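List home — Threads — Previous — Next

Storage and Furnishings list
June 2024
From: Tamara Crăciun
Re: Allocation of the white shelving unit

Dear colleagues,

Thank you for the replies received in May. Sorin Matei wrote:

> The unit against the brick wall should go to the Illar
> archive. We have 213 box files in the corridor, and the
> Skoken cabinets are full. Please confirm before we
> begin moving anything.

The request is approved in part. The upper cubbies are assigned to Illar and may be filled by archive staff. The narrow cabinet with the glass door remains reserved for reference copies — keys and forms are not to be kept in it. Files exceeding the available space will stay in the corridor until a second unit has been approved.

Members are reminded that the lower-right cubbies have no back panel. Loose papers should not be stored there. Bound volumes are acceptable, provided they do not press against the brickwork.

The unit and the wall behind it:

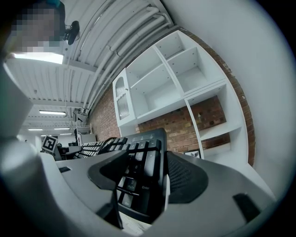

Åsmund Engström has asked that the box files be relabeled before they are shelved, as 189 of them still carry the old department codes. This request is accepted. Labels may be collected from Aurelia Voicu in Room 4.

Tamara Crăciun
Office of Facilities, Flendau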